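Dutenent 사용 설명서
4장. 첫 작품 올리기

이 장에서는 팬픽 아카이브 Dutenent에 첫 작품을 등록하는 방법을 설명합니다. 글은 이미 써 두었다고 가정합니다. 아직 쓰지 않았다면 이 장을 닫고 쓰러 가십시오. 설정 화면을 구경하는 것은 집필로 쳐 주지 않습니다. 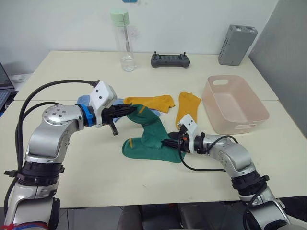
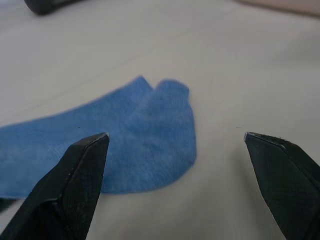
4.1 시작하기 전에

계정 인증이 끝나 있어야 합니다(2장 참조). 원고는 서식 없는 텍스트로 준비하는 편이 좋습니다. 워드프로세서에서 그대로 붙여 넣으면 따옴표가 제멋대로 바뀌고, 주인공의 비장한 고백이 물음표 세 개로 끝나는 수가 있습니다.

4.2 작품 정보 입력

1. 오른쪽 위의 '새 작품'을 누릅니다.
2. 제목을 입력합니다. '무제'도 받아 주지만 검색창에 '무제'를 넣어 본 다음 결정하십시오.
3. '원작' 칸에 첫 글자를 입력하고 목록에서 고릅니다. 예를 들어 Nirkia 연대기라면 'Nir'까지만 치면 나옵니다. 목록에 없는 원작은 '기타'로 두고 등록 요청을 보냅니다.
4. 등급을 선택합니다. 망설여지면 한 단계 높은 쪽을 고릅니다.
5. 요약을 씁니다. 최대 500자입니다. "요약을 못 써서 죄송합니다"라는 문장도 글자 수에 포함됩니다.

참고: 등급을 비워 두면 '미지정'으로 표시되며, 등급 필터를 켠 독자에게는 작품이 보이지 않습니다. 조회수가 0인 까닭을 문의하시는 분의 상당수가 여기에 해당합니다.

4.3 면책 문구

1. '머리말' 탭을 엽니다.
2. 원작의 권리자와 작품이 비영리 팬 창작물임을 밝히는 문구를 적습니다. '기본 문구 넣기'를 누르면 빈칸이 있는 양식이 들어갑니다.
3. 빈칸을 채웁니다. "[원작자 이름]의 캐릭터를 빌렸습니다"라고 게시된 작품이 현재 539편입니다.
4. '모든 장에 표시'는 기본으로 꺼져 있습니다. 장마다 같은 사과를 읽히고 싶을 때만 켜십시오.

주의: 면책 문구는 예의이지 법률 자문이 아닙니다. 권리자가 팬 창작을 금지한 원작은 문구를 아무리 공손하게 써도 올릴 수 없습니다.

4.4 태그

1. 인물 태그를 먼저 넣습니다. 실제로 등장하는 인물만 넣으십시오. 회상 속에서 기침 한 번 한 사람은 등장인물이 아닙니다.
2. 관계 태그를 넣습니다. 연인은 '/', 우정은 '&'로 잇습니다. Palleck/Hakala와 Palleck & Hakala는 독자층이 전혀 다르고, 바꿔 쓰면 양쪽에서 댓글이 옵니다.
3. 경고 태그를 확인합니다. 주요 인물의 죽음은 반전이라도 표시해야 합니다. 반전을 숨기고 싶으면 '경고 비공개 선택'을 고릅니다.
4. 자유 태그는 최대 10개입니다. 태그로 단편을 쓰지 마십시오.

4.5 본문 올리기와 게시

1. '본문' 탭에 원고를 붙여 넣고 '미리보기'를 누릅니다.
2. 장면 전환 표시가 남아 있는지 확인합니다. 빈 줄만으로 나눈 장면은 변환 과정에서 붙어 버리므로 별표 세 개를 쓰십시오.
3. '게시'를 누릅니다. 구독자 알림은 약 4분 뒤에 나갑니다. 오타는 보통 그사이에 발견됩니다.

주의: '임시 저장'과 '게시'는 나란히 있습니다. 단추를 떨어뜨려 달라는 요청은 접수되어 있으며, 지난 8월부터 검토 중입니다.

4.6 게시 후 수정

본문은 언제든 고칠 수 있고, 고쳐도 알림은 다시 나가지 않습니다. 작품을 삭제하면 댓글도 함께 지워지고 복구되지 않습니다. 새벽에 자기 글을 다시 읽다가 삭제를 누르고 싶어지면 '숨기기'를 쓰십시오. 숨긴 작품은 '내 서재'에서 다시 공개할 수 있습니다.

이 장의 작성: Ritva Rissanen
검토: Lauri Savolainen
최종 수정: 2024년 4월 16일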